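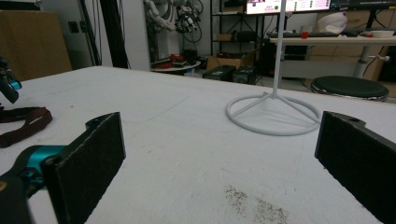
Roel Nijs wrote under my last post that a white table is a mistake you make once, and that anyone who has to work at one ends up buying a gray one. He may be right. I have read enough cheerful articles about "bright, clean work surfaces" to suspect that the people who write them don't put anything on theirs.

My complaint is with the advice, which always starts with the same sentence: clear everything off and wipe it down. Fine. Then what? The last time I followed it to the letter I spent most of a Tuesday moving things to the floor, and by evening they had all come back up again, because the floor is where you trip over them.

So I've stopped believing in the clear table. A big white top shows you whatever is on it, and I suppose that is a service of sorts. Dark gray grit is the worst. There's a little patch of it near the front, fine as pepper, and on a brown bench you would lean your sleeve in it and never know. On white it bothers you from across the room. The Lutton people sell a special brush for this. I bought one. It pushes the specks into a wider patch. A damp paper towel, folded twice, costs nothing and picks the stuff up, provided you don't scrub. Scrubbing is how you get a gray smear where you used to have some dust.

Pencil is another matter. Somebody will always draw on a table like this, usually a curve, usually to mark where something is supposed to go. I've read that you should erase these right away. I leave them. If a line is there it may still mean something, and in my experience the day you rub one out is the day a person comes asking for it. Plain white erasers take pencil off just fine, by the way. I don't see what the Ilberg cleaning block at 11 dollars adds to that, apart from the 11 dollars.

Scuffs I have given up on. I tried two creams and a spray on my old top and the scuffs looked the same afterward, only shinier.

Then the tall stuff. A white stand with a ring base takes up less table than a solid foot would, and I'll grant that you can get a cloth in between the spokes. Whether you will is a separate question. I've owned a stand like that for years and the inside of the ring was always the dirtiest spot on the table.

And straps. Every tidying book wants them rolled and put in a labeled box. I had a box with 24 compartments once, a Van Wijk, and the straps lived on the edge of the table anyway, half curled up and hanging off the side. They're easy to grab from there. I have since given the box away and I can't say the straps noticed.

I'm told there is a Muderero system for all this, with trays. I'll look at it in January if somebody lends me one. I'm not paying for trays.

3 comments | 11 shares
Contact | Copyright, all rights reserved | Back to top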